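Estville Winter Newsletter
2 min read

Jelano Regional Championship: registration and format

Registration for the Jelano Regional Championship opened on 26 Jan 2022 and will remain open until all 417 places have been filled. The event will be held at the Laur Hall, Estville, over one weekend in February. Players who took part in last season's regional must register again, as entries do not carry over.

The main event will be played in Swiss rounds, followed by a single-elimination final stage. Decks must contain cards from the current Jelano sets only. Each player is required to submit a printed deck list at check-in, and changes will not be accepted once the first round has been paired. Sleeves must be of one colour and free from marks.

A team event for groups of three will run alongside the main event, with space for 188 players in reserve seating should demand require it. Teams may be entered through the Vivo player portal. Players aged under 16 must be accompanied by an adult throughout.

We use cookies to improve your experience. Manage preferences | Accept

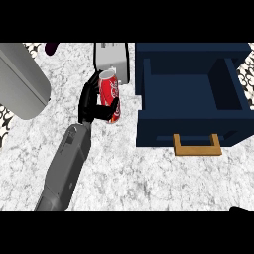 Side events and prize support

Four side events will be offered each day, and entry is payable at the desk. Prize cards must be collected before the hall closes.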